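**Signature check, round two**

The county wants us to believe the new signature matching rules for mail ballots will be "simpler for everyone." Maybe. We heard the same thing the last time, and 238 ballots ended up in the reject pile after the primary.

The pitch goes like this. Ollcombe County would drop its two-person review and hand the first pass to Plokida, a software package that scores each envelope against the voter's file. Anything scoring under 62 goes to a human. Anything over gets counted. Where did 62 come from? The clerk's office says the vendor recommended it. The vendor, as you may have guessed, is also the one getting paid.

Lahcen Tawfik, who worked the review tables in the last two elections, asked at Friday's hearing whether the software had been tried on signatures from older voters, whose handwriting tends to change. He was told the results would be "made available." He asked when. The chair moved on to the next speaker.

I'm not against machines doing dull work. I'm against buying one before anybody shows us its error rate. The county spent 4 minutes of a two-hour meeting on that part. It spent a lot longer on the color of the envelopes.

Then there's the cure period. Voters whose envelopes get flagged now have three days to fix the problem, and the notice still goes out by regular mail. If you live out past Slaoui Road, good luck seeing it before the deadline. A phone call or text would help, and the form already asks for a number. The draft rules say staff "may" call. I've read enough county rules to know what "may" is worth in a busy week.

The written comment window stays open through the end of October. Short letters are fine.
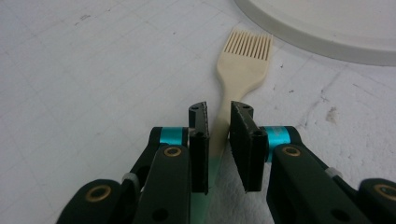
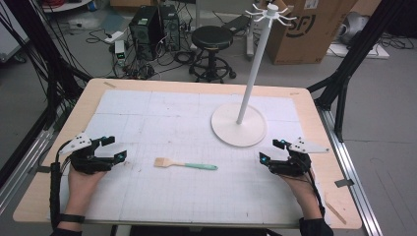
**Can I update the signature the county has on file before I vote?**

Send in a new voter registration form with your current signature. The clerk's office adds it to your file, and the old ones stay there too, so do it well before ballots go out.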